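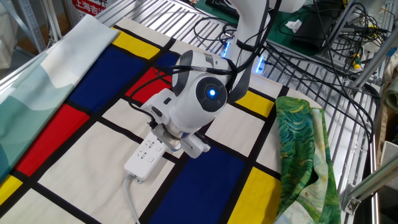
Buy the arm last, one reader of our April piece wrote in. Her shop did it the other way and spent the spring waiting on cables.

Fair point. At Nesness the arm quote got all the meetings. Grippers, one line. Table, mounts, wiring: no line at all. Then 26 small orders, each with it's own shipping.

Plimard budgets differently now. 2 arms, 2 spare grippers, plus $700 held back for straps, connectors, power strips. Gone in a month, they say. They'd double it.

Utach leases. Costs more over time, easier to get signed. Tlapale is still deciding, and teh quote expires soon.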